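Häufige Fragen zum Bogenschießen und zu Gruppenbuchungen in der Halle Torkau

Ich bekomme jede Woche dieselben Mails, also habe ich mich mal hingesetzt und alles aufgeschrieben. Wenn eure Frage fehlt, schreibt mir einfach! Sulastri Lumbantobing

Muss ich schon mal geschossen haben?
Nein, überhaupt nicht. Die meisten, die zu mir kommen, hatten noch nie einen Bogen in der Hand. Ich zeige euch Stand, Griff und Auszug, und dann geht es auch schon los (erst mal auf kurze Distanz, keine Sorge).

Wie alt müssen Kinder sein?
Bei Kindergruppen nehme ich Kinder ab acht Jahren. Jüngere Geschwister dürfen gern zuschauen, aber bitte hinter der Wartelinie und mit einer erwachsenen Person, die wirklich aufpasst.

Wie groß darf die Gruppe sein?
Bis zu 14 Leute pro Termin. Es gibt fünf Scheiben, ihr wechselt euch also ab. Kleinere Gruppen gehen auch, nur der Grundpreis für die Halle bleibt dann gleich. Seid ihr mehr, meldet euch vorher, dann teilen wir auf zwei Termine auf.

Wie lange dauert das Ganze?
Ein Gruppentermin dauert drei Stunden. Davon geht die erste halbe Stunde für Ankommen, Einweisung und Armschutz-Anprobieren drauf, und glaubt mir, das Anprobieren dauert immer länger als gedacht. Kommt bitte pünktlich, denn hinten dranhängen kann ich leider nichts.

Was ist im Preis drin?
Leihbogen, Pfeile, Armschutz und Fingertab für alle, dazu die Betreuung durch mich. Verschossene Pfeile sind inklusive. Wer absichtlich in die Decke schießt, zahlt den Pfeil - und die Decke.

Darf ich meinen eigenen Bogen mitbringen?
Recurve und Langbogen ja, Compound und Armbrust nein, das geben unsere Pfeilfangnetze nicht her. Ich schaue mir jeden mitgebrachten Bogen kurz an, bevor er auf die Bahn darf. Jagdspitzen bleiben zu Hause.

Was soll ich anziehen?
Feste, geschlossene Schuhe und ein eng anliegendes Oberteil. Weite Ärmel und lange Ketten geraten gern in die Sehne. Lange Haare bitte zusammenbinden, Haargummis habe ich meistens auch da.

Können wir bei euch auch essen und feiern?
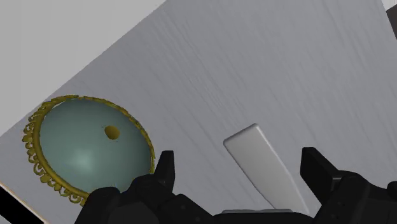

Klar! Der Aufenthaltsraum gehört bei Gruppenterminen dazu, Kuchen und Pizza dürft ihr mitbringen. Alkohol gibt es bitte erst, wenn alle Bögen wieder im Schrank sind, da lasse ich nicht mit mir reden. Den Raum hinterlasst ihr so, wie ihr ihn gern vorfinden würdet.

Was kostet eine Absage?
Bis zwei Wochen vorher gar nichts. Danach behalte ich die Anzahlung, schreibe sie euch aber gut, wenn ihr innerhalb eines halben Jahres nachholt. Werdet ihr nur ein paar Leute weniger, ist das kein Drama, sagt mir einfach kurz Bescheid.

Wann kann man im Herbst buchen?
Im Oktober sind wir ein paar Tage zu, weil der Boden neu gemacht wird. Die freien Termine stehen im Kalender, und der stimmt auch - ich pflege ihn selbst.

Stand: 24. September 2026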